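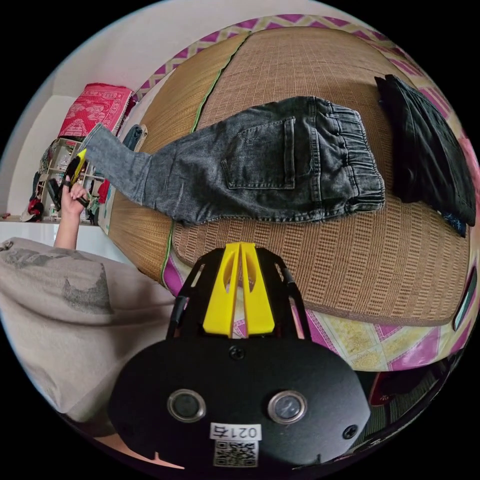 6. Splitting the bill at the table

I use the Widon app for this at every big night out, so I'll walk you through it my way.

1. Open the tab and tap Split.
2. Add your guests. Widon takes up to 19 on one tab (we hit that limit in Rirkbridge last August!).
3. Drag each drink to whoever ordered it. Bottles can be shared, so tap twice and pick the names.
4. Check the service charge, then tap Send.

Note: at Hirncombe the minimum spend shows up as its own line. Leave it alone until the last round is in.

Caution: any tab over $3000 needs 2 cards on file. I forgot once at the Grimshaw rooftop bar and stood by the register for ages while my friends went off dancing.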